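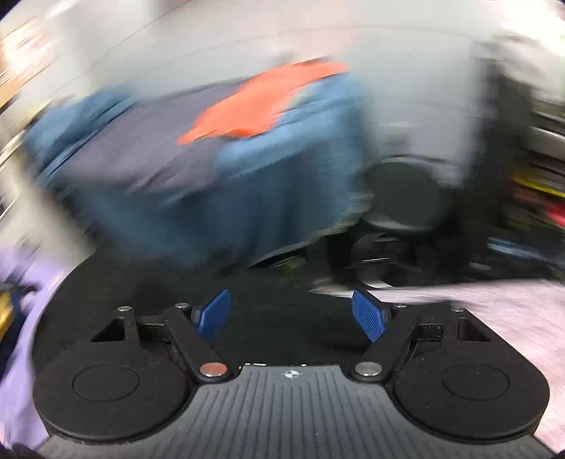 Visit report: the Elent open day at Drilthorpe

Our class went over to Drilthorpe in March for the open day at Elent, and I picked the demonstrations for my report as I'm doing my main project on grippers (mine is still mostly cardboard and string, so I had a lot to learn!).

There were more than 60 visitors, so they split us into groups and gave each one a time. Ours was 11 o'clock in the Nwachukwu room. First came a short talk about teaching robots to handle clothes and bedding. A shirt never lands in the same shape twice, so you can't just give the machine one set of moves. Instead a person does the job over and over with a gripper held in the hand, and the recordings go into the training. They had 1,470 recordings by the time we visited and wanted a lot more.

Then we got to have a go, which was the best bit by miles. I'd expected it to feel like a litter picker, but you have to turn your whole wrist and come at the cloth from the side. I kept grabbing two layers when I only wanted one. My friends were laughing at me, then they did exactly the same!

Gemix had a table too, with 16 sorts of fingertip to squeeze and compare. I liked the softer ones. For my own project I'm going to try a rougher grip surface and make the fingers lean inwards a bit. I still need to ask my teacher if we've got any rubber sheet left.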